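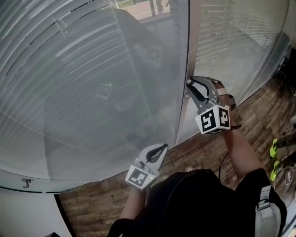

窓の縦枠(銀色の金属)とガラス

**窓ぎわの結露、枠のところだけひどいです。どうしたら?**

投稿:stomi_2F 2020年11月23日

築16年の賃貸です。9月に越してきて最近寒くなったら朝の結露がすごくて。ガラスより金属の枠のほうがびしょびしょ。下のゴムパッキンに黒い点々が出てきてて、これカビですよね。

やったこと
- 朝タオルで拭く(昼にはまた濡れてる)
- 百均の吸水テープ(3日ではがれた)
- 寝る前に換気扇 → 寒いのでやめた

加湿器は夜つけっぱなし。喉が弱いので止めたくないです。湿度計は持ってません。大家さんに言うべき話なのか、自分でなんとかする話なのかもわからず。床にまで垂れてきてるので急いでます、よろしくお願いします。

---

**Lộc Ông**

まず湿度計買ってください。話はそれから。安いのでいいです。

うちも前に同じことになって、測ったら寝室が夜中ずっと70%超えてました。加湿器を「強」から「弱」にして50%前後にしたら枠の水がだいぶ減った。ゼロにはならないです。アルミは冷えるので。

順番としては
1. 加湿器を窓から離す。窓ぎわに置いてる人多いけど逆効果
2. 朝いちで窓を対角に2か所、8分くらい開ける。寒いけど一気にやったほうが部屋は冷えきらない
3. 拭くのはタオルよりスクイージー。上から下、最後に枠の溝をぼろ布で
4. カーテンは朝すぐ開ける。閉めたままだと裏に湿気がたまる

吸水テープがはがれたのは、たぶん濡れたまま貼ったから。枠を中性洗剤で拭いて、乾かして、昼間に貼る。夜貼るとだめです。

黒い点はカビだと思う。ゴムの部分はキッチンペーパーに消毒用エタノールしみこませて9分ぐらい置いて拭く。火気厳禁、換気しながら。色が残ることはあります、奥に入ってるとエタノールでは抜けないので。塩素系のほうが落ちるけど金属が変色することがあるので、枠につかないようにして、すぐ水拭き。酸性の洗剤とは絶対まぜないで。

大家さんには今のうちに写真つきで一報入れといたほうがいいです。床が傷んでから言うと「なんで早く言わなかったの」になる。自分はUrbridgeの部屋を出るときそれで揉めました。メールで日付が残る形がいいでよ。

---

**trulen_kita**

断熱シート貼れば終わり。プチプチでもいい。

ただし網入りガラスには貼らないほうがいい。日が当たると熱がこもって割れることがある。シートの説明に書いてあるはずなので確認して。あと枠には効かないよ、枠は枠用の断熱テープが別に売ってる。幅いろいろあるから測ってから買うこと。自分は測らず買って2本むだにした。

---

**まるこ(Lâm店となり)**

うちは新聞紙はさんで寝てます。朝捨てるだけ。見た目は悪い。

床に垂れてるならとりあえず今夜は雑巾を細く巻いて窓の下に置いとくといいですよ、それだけでもフローリングの被害がちがう。石油ストーブつかってたらそれも原因かも、燃やすと水が出るので。エアコンにしたらましになりまいた。

---

**stomi_2F**(投稿者)

ありがとうございます! 加湿器、まさに窓の真下でした…。今日湿度計とスクイージー買ってきます。ストーブは使ってないです。ガラスは網なしなのでシートも試します。大家さんにはさっきメールしました。返事きたらまた書きます。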